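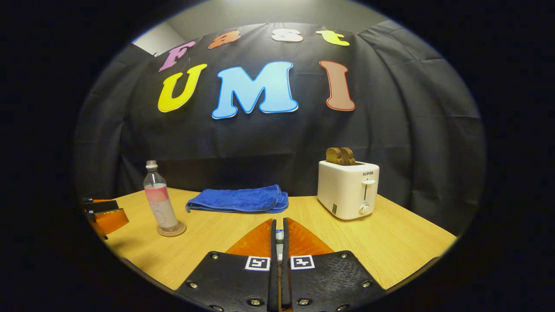
Toast demos – how much should I move stuff between takes?

Posted by Oratile Mokgethi

Collecting with the hand-held gripper for a toast task, table has a toaster, water bottle on a cork coaster and a folded blue towel. Got 36 takes so far, all from the same start. Trained on those and the policy goes to the right place then closes the fingers too early, next to the bread. Do I just record more of the same or start shifting things? Also does the backdrop matter, mine is black cloth with big coloured letters pinned on it. Only have the room till February so dont want to waste takes.

Meltley

Shift things. 36 from one start and it has learnt one path, not where the toast is. Move the toaster a hand's width left or right, turn it a bit, every 3 takes or so. Bottle and towel too, swap sides sometimes. Keep your own speed steady – if you rush the last bit in some takes and creep in others the finger timing goes to mush. Might be your early closing right there.

Backdrop: letters are fine for tracking, plain black cloth gives the camera very little to hold on to. But change it for a few batches or it'll lean on the letters to find the toaster. We did 2 backdrops at Ladudside and it helped.

Cirkeck

just get more data

Li

Agree with Meltley mostly. Check the gripper width in your logs before recording anything else tho. Had the same early close, was the finger markers dropping out in shadow for a few frames and the width reading jumping. Threw out 7 takes, retrained, fine. Play them back slowly near the grasp, you'll spot it. Another lamp from the side sorted teh rest.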